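Category: Tooling / Perception
Posted by Karthikeyan Chowdary, Nov 1, 2022
3 comments | 6 shares

# vondik-foldseg

README, work in progress. Segmentation + grasp proposal for folded cloth on soft surfaces. Part of Vondik, but runs without the rest of it.

## What's in the repo

- `segment/` cloth mask from a single wrist view
- `propose/` grasp line along a folded edge, ranked
- `replay/` steps through an episode, draws masks and the gripper opening
- `configs/` one yaml per site (Plevilside, Clolton)

Planner not included. It lives in the Hinojosa repo, talks to us over a socket. Start it first or `propose` hangs with no error. Known, on my list.

## Data

2,066 episodes total, hand-held gripper, all indoor. Val split is 500, fixed, don't reshuffle it pls. Split files are by room and not by episode, so no room shows up in both.

Each episode has:

- wrist video
- gripper opening per frame
- pose track (can drop out on fast turns, check the `ok` flag)
- short text label, typed by whoever recorded it, spelling varies

Dark cloth on printed bedding is the case we care about most. Big printed shapes have strong borders and the old edge detector went for those before it went for the fold. The new one weights layered edges and the contact shadow higher. Better, not fixed.

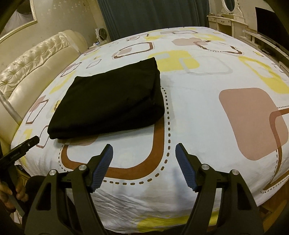
Can I run the segmenter without a depth camera?

It only needs the color video. Depth gets read if the file is there, and the config flag `use_depth` is off by default.

## Quick start

 pip install -e .
 python -m segment.run --episode path/to/ep --out masks/
 python -m propose.run --masks masks/ --site plevilside

Masks come out as PNG, one per frame. Proposals are a json list, best first. Score is not a probablity, don't threshold it like one.

## Gripper mask

The fingers and pads are always in view so we cut them out before segmenting. Static mask for the housing, a moving one for the fingers, driven by the opening value. If you change pads, redo the mask:

 python -m segment.make_mask --episode path/to/ep

Black cloth right next to black fingers still leaks. Dilate by 6 pixels, helps a bit, loses some of the near edge.

## Known issues

- mirrors: false masks on reflected fabric
- tufted or quilted stuff reads as fold edges at low light
- `replay` crashes on episodes with no label, put any string in
- Clolton config still has the old camera offset, fix in November hopefully
- timestamps in the first 3 recording batches are off by one frame, loader corects it, don't correct it again

## Changes

v3: layered edge weighting, split by room, dropped the old edge detector

v2: moving finger mask

Bugs go in the tracker with the episode id and your config. No id, can't do much with it.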